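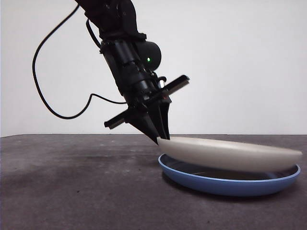
The Secondhand Plate Has Never Looked Better

Walk down the main street of Edside on a Saturday morning and you'll find people carrying plates. Odd ones, mostly - a saucer with a gold line, a dinner plate with a hunting dog on it, a soup bowl the color of mustard. The Ginwood market has 51 stalls these days, and 18 of them sell dishes and not much else.

I love this! My grandmother kept a full matching set behind glass and we ate from it twice a year. Now my friends set a table where no two pieces agree, and dinner feels looser and a lot more fun for it.

Prices are still kind. I paid $2 for a deep blue bowl from the Maruyama pottery, which closed before I was born, and it has held my oatmeal every day since November. Run a fingertip slowly around the rim before you buy (chips hide on the underside), then tap it and listen for a clear ring. A dull thud usually means a crack.

If you get the bug, take the bus on to Vindar, where the church hall sale puts its best platters out at the back, next to the coffee. Bring newspaper for wrapping and a bag with a flat bottom.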